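6 min read

3. The bench: what we kept out and where it went

By the time we got to Rudska we had already watched people in two other teaching labs hunt for things. So for this part of the study I wanted a bench with very little on it, laid out the same way at the start of every session, and I wanted to write down what got moved. Noeline Doolan did the laying out. I did the writing down, mostly on the backs of old booking sheets. 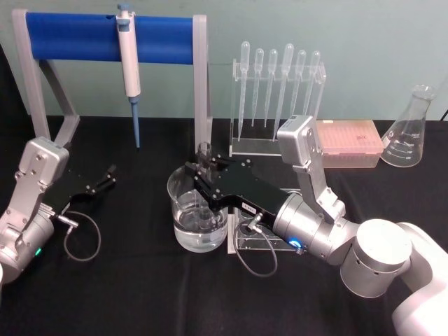

Figure 2. The bench with its back row in place.

Our layout rule was simple enough: things you reach for with a hand go in front, things you reach for once in a while go along the back. It sounds obvious, but we argued for most of a morning over what counts as once in a while. Ezequiel Palacios wanted the tip box right up by the beaker, and I wanted it behind, next to the transfer pipettes, so that a sleeve wouldn't catch the lid. My version won, and you'll find the pink box in the back row between the acrylic rack and the Erlenmeyer flask. The black cloth was Noeline's idea - clear glass on a pale bench had been driving us all a bit crazy at Mirkthorpe, where the wall and the tabletop were nearly the same color.

3.1 Hanging the pipette

I have strong feelings about this one. A micropipette lying on its side is the most common thing in my notes from the earlier labs, and people who leave it lying down will tell you they always hang it up! They mean it, too. When we asked at Skostow, the answer was "always" from almost everybody, and then we'd walk over to the sink bench and there it was, on a paper towel.

So we made the stand hard to ignore. It went at the left, well clear of the glassware, and we kept a single pipette in use so there was never a question about which one belonged there.

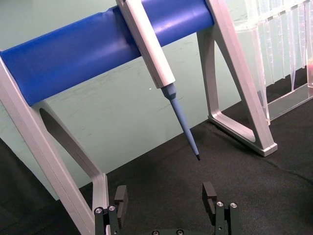 The other thing we tracked was whether people hung it up with the tip still on. Hermenegildo Trujillo thinks a used tip should come off before the pipette goes anywhere near the stand, and the course handout at Rudska agrees with him. In practice people park it tip and all if they plan to come back to it, and I can't say I blame them. We logged both and didn't correct anybody during a session. Out of 50 returns we threw out 4 where my handwriting let us down.

3.2 The beaker in the middle

We'd planned to treat the water beaker as background, just something to draw from. It ended up getting more notes than anything else on the bench. People slide it toward themselves, they steady it while doing something else, they stand narrower glassware in it while they decide where it should really go. We started calling that last one "parking," and it got its own column from the third session on.
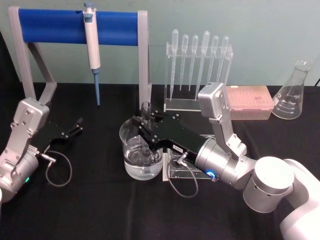 3.3 What we changed for September

The beaker gets a marked spot on the cloth, and there will be a proper holder for the narrow glassware. The back row stays as it is.

Comments (3)

Rommel Evangelista
We tried black cloth and went back to bare bench after a term. Lint on everything. How often did you wash yours?

Noeline Doolan
Weekly, and a lint roller in between. The roller was my own purchase and I'd like that noted - it was not in the budget.

Ehsan Hosseinzadeh
Is the parking column going into the appendix? I'd use it for my own class if you're willing to share.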